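5 min read
Last updated in June

Moving a choir, one box of sheet music at a time

The Hadham community choir has 76 singers, a piano that needs tuning twice a year, and as of this spring, no home. The church hall where it rehearsed for 40 years has been sold, and the choir is packing up for Mostundale, three bus stops and one long hill away. I sat down with the choir's librarian, who asked me to leave her name out of it ("everybody who owes me a folder knows who I am"), and we talked until well past the hour we'd set aside.

She started, as I suspect she always does, with the paper. There is an awful lot of it. The oldest sets were bought secondhand before she joined, and some have passed through so many hands that the pencil marks argue with each other. "You'll find 'breathe here' and right under it 'do NOT breathe here,'" she told me. "I can't bring myself to erase either one."
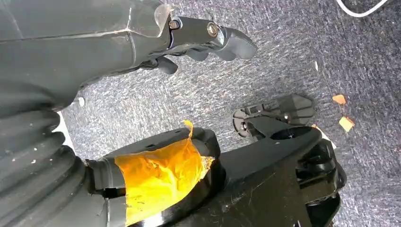 One of the altos, passing through for a cup of tea, said the pencil marks were the only reason she'd ever learned to count rests, and that if anybody threw out her old Christmas folder she would be joining the choir in the next town.

The librarian laughed at that, but she does have to throw some things out. The new room has one closet, and it's shared with a dance class. She has been working through the shelves in the evenings, usually from 7 until her eyes give up, typing every title into a list with the number of copies and how many are fit to sing from. The list lives in Relo, a simple catalog program her nephew set up for her, and she was suspicious of it for a good long while.

"I had index cards," she said. "I loved my index cards. But you can't ask an index card which pieces have a tenor line that four tenors can manage, and four tenors is what we've got."

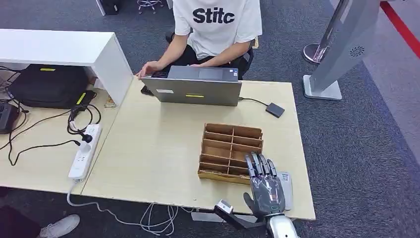

At the laptop, with a phone close by.

I asked what had surprised her most, and she had to think about it. It was a set of about 80 folk song arrangements, she decided, tied up in string at the back of a shelf and never sung as far as anyone can remember. She took one home and played it through on her own piano, badly, she says, and then played it again. The choir will open the fall concert with it.

She is less sentimental about the furniture. The risers are going to a school, and the movers, Balogh, have promised to take the piano first thing in the morning, before the traffic builds up on the hill. She plans to be somewhere else. "I'll come back when it has all its legs on the floor," she said, "and I'd like somebody to call me and tell me so."
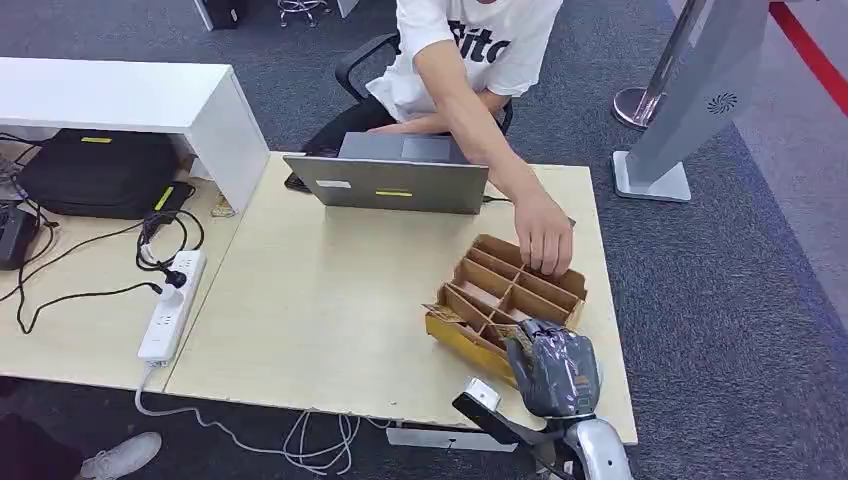

What moves and what stays

Anything with a full set of copies is going to Mostundale. Odd copies will be laid out on tables after the last rehearsal, and singers past and present can take what they like. She is hoping people will choose the ones with their own handwriting in them, and she has already put three aside for herself.

As for the new room, she has sung in it once, alone, to hear what it did with the sound. "It's a bit dry," she said. "But there's heat, and the windows open, and I didn't trip on anything. We'll get used to it."

Related
Finding a rehearsal room on a small budget
How to mend a torn vocal score
Hadham choir fall concert: what's on the program
Singing again after a long break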